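Moser 3206 台面专用修补蜡套装

产品编号：3206
分类：表面修复 / 台面与家具
品牌：Moser
供货状态：现货
最小订购量：1套

产品概述

Moser 3206 是一套用于浅色台面、柜门和层板的硬质修补蜡，适合处理磕碰掉角、螺丝孔、刀痕和边缘崩口。蜡条熔点较高，凝固后可以承受日常擦拭，不会像软蜡那样在受热后粘灰。套装以白色和灰色系为主，木纹色需另购 Moser 木色补充包。

与上一版相比，本版蜡条加长，刮板改为双面结构，一面带细齿，一面平直。收纳盒尺寸没有变，旧盒可以继续使用。

套装内容

硬质修补蜡条 28 支
电热熔蜡刀 1 把（电池另购）
双面刮板 1 块
清洁绒片 2 片
封闭漆笔 1 支（哑光）
收纳盒 1 个
中文说明书 1 份

适用材质

三聚氰胺饰面板、高压装饰板、烤漆门板、涂装木器、PVC 封边条。
石英石和岩板台面可用于填补小孔，填补后表面光泽与石材会有差别，高光石材上较明显。
不适用于灶台周边、暖气罩、户外家具以及长期泡水的位置。水槽接缝请使用密封胶。

颜色说明

白色系共八支，从冷白到米白。浅灰和中灰各有数支，其余为深灰、黑色和两支透明蜡。透明蜡用于在底色上加一层，减少填补处发闷的感觉。

各批次蜡条颜色可能有轻微差异，订购单支补充装时请提供收纳盒底部的批号。屏幕显示的颜色不能作为选色依据，需要准确比对的客户可以索取实物色卡。

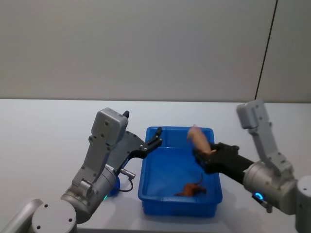 撰文：Meinrad Stöckli｜审校：Periklis Panagiotou｜Drarkora 表面修复产品组｜一月更新

使用步骤

先清理破损处。翘起的毛边用美工刀修掉，孔里的粉末用毛刷扫出来，再用绒片擦一遍。有油的地方要先用酒精擦拭，等酒精完全挥发后再上蜡。受潮膨胀的板材要先晾干，膨胀部分压不回去的，只能切掉再填。

选两支相近的颜色，一支略浅，一支略深。白色台面很少有纯白的，多数偏灰或者偏黄，直接用最白的那支往往会留下一个亮点。可以在纸板上各熔一点，混匀，等凉了放到台面旁边比较。熔化时的颜色比凝固后深，不要在蜡还热的时候判断。

按下熔蜡刀开关，预热约半分钟。刀头接触蜡条，让蜡滴入破损处，填到略高于表面。较深的孔分两次填，第一次填到一半，凝固后再填第二次。一次填满的深孔中间容易收缩，刮平之后会凹下去。

蜡凝固后，用刮板带齿的一面沿同一方向轻刮，把高出的部分去掉，再换平直的一面收尾。刮板与台面保持较小的角度。哑光台面不要来回用力，容易磨出亮痕。

最后用绒片擦去周围的残蜡。需要封闭的，涂一层封闭漆笔，笔尖只走填补范围，向外不超过一毫米。漆笔干燥期间不要覆盖物品。

边角的处理

掉角比孔洞难做。建议在侧面贴一条胶带当作挡板，胶带高出台面一点，蜡滴进去以后不会流走。凝固后撕掉胶带，先刮侧面，再刮正面。转角处留一点圆弧，比刮成直角耐用。

封边条与台面之间的细缝，用刀头带少量蜡横向抹过去就可以，不必滴蜡。缝宽超过两毫米时，应先检查封边条是否脱胶。

技术参数

蜡条长度：101 毫米
熔蜡刀电源：5 号电池两节
漆笔光泽：哑光
储存温度：5℃ 至 30℃
保质期：蜡条不限，漆笔未开封三年

配件与补充装

Moser 木色补充包：橡木、胡桃、樱桃、枫木各色，与本套装共用收纳盒。
Moser 替换刀头：直头与弯头各一，适合做内角。
Killness 台面清洁剂：上蜡前除油用，无硅配方，不影响蜡和漆的附着。
Gilis 微孔绒片：比套装内绒片略厚，适合高光表面。

以上配件可与套装合并发货。单独订购 Killness 清洁剂时，因属液体，部分地区只能走陆运。

常见问题

填补处过几天变黄怎么办？
多数是表面残留的清洁剂或油烟。先用中性清洁剂擦洗，仍然发黄的话，刮去表层重新填补。

可以在蜡上面刷油漆吗？
不建议。大部分水性漆在蜡面上附着不好。需要整体重涂的台面，请改用双组分木器腻子。

能不能放热锅？
不能。填补处请使用隔热垫，刚出炉的烤盘也一样。

熔蜡刀不热？
先更换电池，两节要同时换新，不要新旧混用。刀头上积蜡太厚也会影响传热，趁热用干布擦掉，注意不要碰到金属部分。

烤漆门板上填补后边缘有一圈印子？
刮的时候带到了漆面。下次可在破损处四周贴薄胶带，刮到与胶带齐平，撕掉后再用平直面收一次。

安全与保养

熔蜡刀工作时刀头温度很高，用完放在支架上冷却后再收入盒中。长期不用时取出电池。请放在儿童接触不到的地方。封闭漆笔含溶剂，使用时保持通风，用完盖紧笔帽，平放保存。

退换说明

未拆封的套装可在收货后三十天内退回 Drarkora 仓库。已经使用过的蜡条和漆笔不予退换，熔蜡刀保修一年，电池漏液造成的损坏不在保修范围内。申请保修请附上订单号和刀柄上的序列号。

相关产品

Moser 软质修补蜡（竖直面用）
Moser 木器补漆笔
Gilis 封边条胶
Killness 除胶剂

返回：台面与家具修复｜全部产品｜色卡索取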